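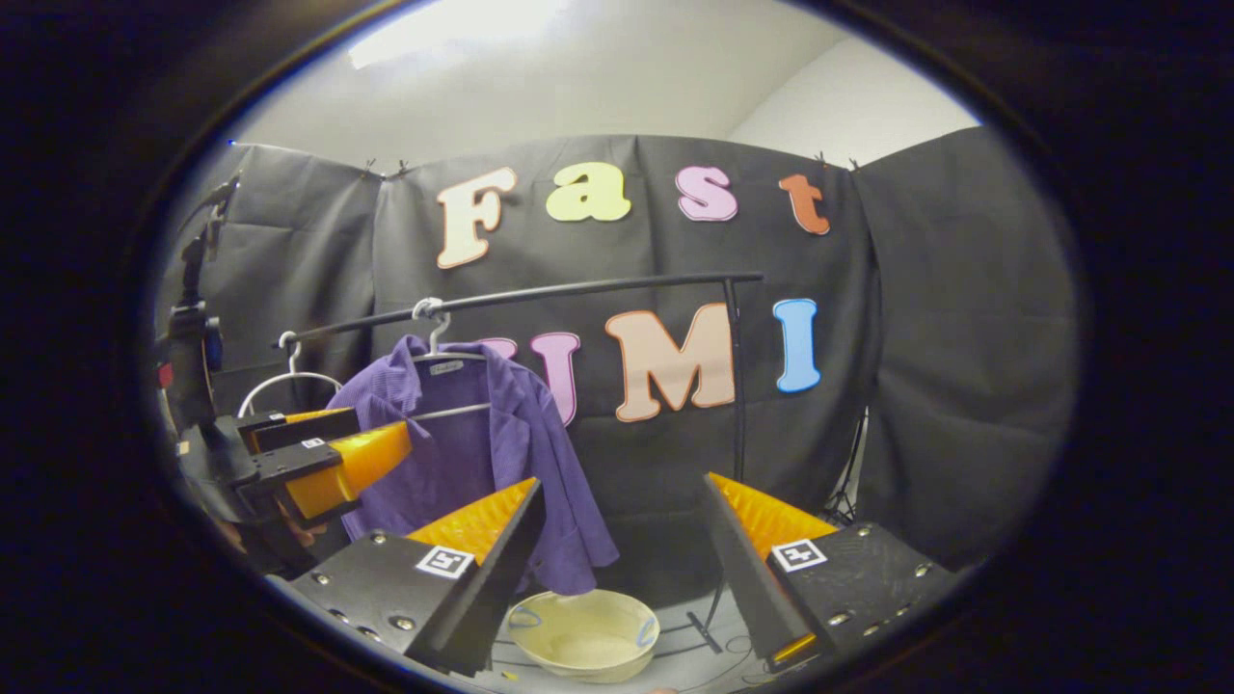 Cream-colored bowl, gray floor.

The prize that pays for itself

Gadness Editions announced the winner of its Pavlović Prize for a first book of poems in July, and the winner is Jovita Espinoza, for a manuscript called Feed Store Hymnal. Let me say right away that I've read it and it's good. Some of it is very good. The long poem in the middle, the one that goes through an uncle's account books line by line, is the best new thing I've read this year, and I would have bought it from a card table in a parking lot.

My trouble is with everything around it.

Start with the press release, which used the word "record" four times. Record interest, record entries, a record number of states. Gadness received 1,487 manuscripts and put 113 of them on a longlist. Then came a shortlist, then a shorter shortlist they called the final circle, and then one book. Each round got its own post with its own set of names, and each set of names dutifully shared the post. I don't blame the poets for that. If my name had been on the list I'd have shared it too, and I'd have told my mother. But a longlist of 113 is a mailing list. It tells a person her work was liked by somebody for some reason, and it does a lot of advertising for the people who made it.

Entry was by fee. Gadness raised the fee by $2 this year and said the extra would go to "reader support." I wrote to ask what that meant. Kirsten Dufour, who runs the press, answered quickly and politely, which I'll give her credit for. The increase went toward a license for Garkidex, a sorting program that tags manuscripts by theme and form before they are handed out to the first readers.

"It doesn't judge anything," Dufour wrote. "It makes sure the person who loves sonnets gets the sonnets."

Maybe so. I can see the appeal if you're facing that many files. But I'd want to know who decides what counts as a sonnet, and what happens to the manuscript that's two-thirds prose and one-third recipes. Does it go to the person who loves prose or the person who loves recipes? Dufour said unclassified work went into a general pile and was read "with the same care." She couldn't tell me how big the general pile was. She also couldn't tell me whether any of the final circle had come out of it, although she thought one might have. I asked whether I could see the list of tags and was told it belonged to the software company.

So poets paid to be sorted by a list they aren't allowed to see. I've heard worse, and I've probably paid for worse, but I don't think "reader support" is a fair name for it.

Then there's the book itself, or the number of copies of it. The first printing is 500. That's a normal run for a first collection and there is no shame in it. Plenty of books I love never reached that many people. Put it next to the entry count, though, and the thing looks lopsided. Far more people paid to be considered for this book than will be able to own it. If every third entrant bought one, the printing would be close to gone before a bookstore saw a box. Nothing in the announcement suggests anyone at Gadness is planning for that happy problem. Entrants don't get a copy with their fee. They get a discount code, good for one month, and shipping is extra.

The usual defense is that contests keep small presses alive, and I accept that they do. Grants are thin, sales are thinner, and the printer wants to be paid. What bothers me is a model where the people holding the press up are the ones it turned down. A press could say so out loud. It could print a plain line in the guidelines telling you what share of your fee goes to the prize, what share to the book, and what share to keeping the lights on. I asked Dufour whether she'd consider it for next year. She said it was an interesting idea and that they were always looking at transparency. I've been an editor and I know what an interesting idea is.

I also asked Espinoza what she thought, half expecting her to duck, and she didn't. She told me she had entered contests for years before this one and stopped adding up the fees when the total passed a month's rent. She'd enter again, she said, because she didn't know another door. She liked working with Gadness. They fought over commas and she won most of the fights. She was less fond of the jacket copy, which compares her to two dead poets she says she hasn't read.

I haven't read one of them either – and I'm suspicious that the copywriter has.

The book is out now in paperback. Buy it from the press if you want the press to have the money, or from a shop if you want the shop to have some. Read the uncle poem first, then go back to the beginning. The opening section is the weakest, and I nearly put the thing down on page nine, when the third heron turned up.
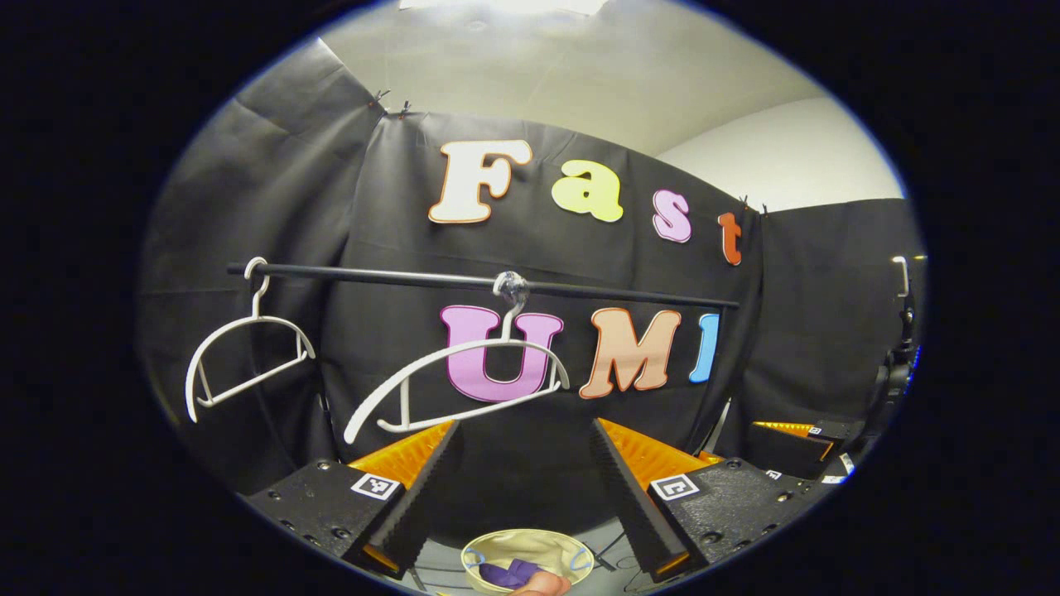 Reading in Moltance

Espinoza reads from Feed Store Hymnal at the Moltance public library at 7 p.m., upstairs, free. The library's calendar promises "a conversation to follow," with no word on who will be conversing. I'll be in the back with the fee question written on an index card. Copies will be for sale at full price, and the discount code does not work in person. I checked.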